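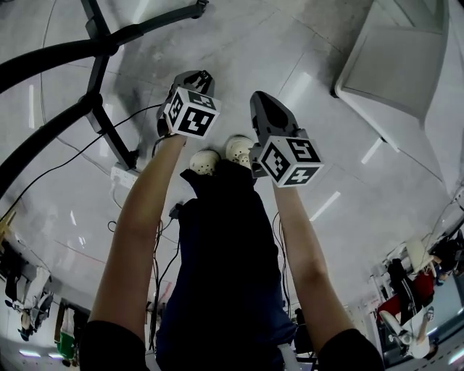

According to Naima Naciri, a glossy white floor tile shows every mistake in the mopping, and Marwa Salem agrees with her up to a point. Salem looks after the tiled floors at Tultow, where the entrance and both corridors were retiled in March.

"Most of what people call dirt is residue," she says. "Too much soap, not enough rinsing."

Her routine is short. Dust mop first, then a flat microfiber pad with plain warm water. Detergent comes out once a week, at half the dose on the label. The pad is changed every 200 square feet - sooner near the doors.

"You work backward toward the exit and you overlap each pass by a hand's width," she says. "Then a dry pad, before the water dries by itself. That's where the streaks come from."

Grout gets a nylon brush and baking soda paste. She keeps vinegar away from it.

Shoes are a separate matter. Soft rubber soles leave gray scuffs, and Salem takes those off with a damp melamine sponge, using light pressure. "Press hard and you dull the glaze," she says. "I did that to one tile by the stairs. It's still there."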